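Hand knit jumper gone huge after first wash, can I get it back?

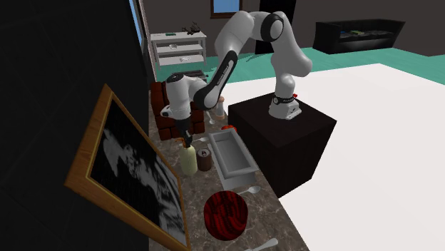
Bottle and can on the marble benchtop

posted by skeinedalive, 8 Oct 2023

Ok so I finished my first proper jumper in April, wore it all winter, loved it to bits, and finally washed it yesterday. Top down raglan, stocking stitch all over, ribbed cuffs and hem. Yarn is Mistorard 8 ply, the label says superwash merino but I got it out of the bargain bin at my local so who knows how old it is. Colour is a sort of grey blue, not that it matters.

Fit perfectly before. Now the sleeves come down past my fingertips and the body is nearly a dress. I measured and it's 13 cm longer than when I cast off. THIRTEEN. The neck has gone floppy too.

What I did: soaked in the laundry tub, cool water, bit of wool wash, left it maybe longer than I should of (phone call). Lifted it out, rolled it in a towel, laid it on the airer. Didn't hang it, I know that much. It's still damp now.

I did do a swatch. Got gauge. Did not wash the swatch. Please don't yell.

Things I've been told so far by people at work:
chuck it in the dryer
never ever put it in the dryer
put it in the freezer (??)
unravel it and start again

I really don't want to unravel it, it took me months and I'm slow. Mum reckons I can just crochet round the inside of the neck to pull it in but that doesn't help the sleeves. Needles were 4 mm if that makes a difference. Pattern is the Skeseck pullover, second smallest size.

Any help much appreciated, it's still chilly here in the mornings and I'd like to wear it before it gets hot.

Hinata Uchida

Superwash does this. The coating or treatment that stops it felting also makes the fibres slippery, so when it's full of water the stitches slide and the whole thing grows. Very normal, not your knitting. I have done it with a cardigan and a kids vest.

Dryer will most likely fix it. Before you do anything though, check the yarn really is superwash. If you have any left over, knit up a little square, say 19 stitches wide, and put THAT through first. Same cycle you plan to use. If it comes out fuzzy and thick and you can't see the stitches any more, stop, your yarn isn't superwash whatever the label says, and the dryer will turn your jumper into a tea cosy.

If the square comes out fine:

Wet the jumper again so it's evenly damp. Half dry in patches gives you a funny shape.
Spin it. In the washing machine, in a pillowcase or mesh bag, spin only. Gets far more water out than a towel does.
Into the dryer on low, still in the bag, with a couple of dry towels.
Check it every few minutes. Really do, set a timer. Pull it out while it's still a bit damp, not bone dry.
Lay it flat on a towel, pat it in to the measurements you want. Push the ribbing together with your hands so the rib closes up. Leave it alone until dry.

Mine went back nearly all the way. The cardigan stayed a touch longer in the sleeve and I just fold the cuff.

For the neck, your mum is right. Slip stitch crochet round the inside along the pick up edge, fairly firm, try it on as you go so your head still fits through. Same trick works along the back neck and shoulders and that takes some of the weight, which helps sleeves more than you'd think on a raglan, everything hangs from there.

Next time wash the swatch and hang a few pegs off the bottom while it dries. Not yelling. Everyone skips it once.

Also stocking stitch at 4 mm in that yarn might be a bit loose to start with? I've used Mistorard and I went down a needle size and liked it better. Firmer fabric doesn't grow so much.

wombatwool

freezer does nothing, thats for moths

Dow St Knitters

Agree with Hinata on most of it but I'd be more careful about the dryer. No label, or an old label you don't trust, and I'd do the sleeves the boring way first.

How long was the soak? Twenty minutes is plenty. Wool wash left in too long won't hurt it but the weight of the water while you lift it out will. Scoop the whole thing up from underneath with both arms, never by the shoulders. If you lifted it by the neck there's your floppy neck.

Options other than the dryer, if the test square goes bad:

Shorten the sleeves. Not as scary as it sounds. It's top down so you can undo the cast off at the cuff, pull back the rib and however much sleeve you need, and re-knit the rib. One evening per sleeve, maybe two if you're slow. Same at the hem. You only lose the rows you don't want. You keep all the yoke, which is the hard part.

Measure on you, not on the table. Wear it for an hour first, it'll drop a little more with body heat.

Pull back the yarn into a skein, tie it in a few places, wash it and hang it to dry before re-using. Otherwise the crinkly bits make your rib look terrible. Ask me how I know.

Width is harder. If it's also gone wide in the body you're stuck with either the dryer or fake side seams. For a fake seam, drop one stitch down each side from underarm to rib, and latch it back up with a crochet hook two bars at a time. Gives it a bit of backbone. We did this on a Indness vest for one of our ladies and it hangs much better now. She'd paid over $50 for the yarn so wasn't about to bin it.

Don't wear it and hope. It keeps growing.

skeinedalive

Thank you!! Found half a ball in the bottom of my bag so the square is on the needles now. And yes I lifted it by the shoulders. Will do the test run tomorrow after work and report back. Is low heat the same as delicates? My dryer only has delicates, normal and one with a picture of a towel.

Hinata Uchida

Delicates. Stay away from the towel one.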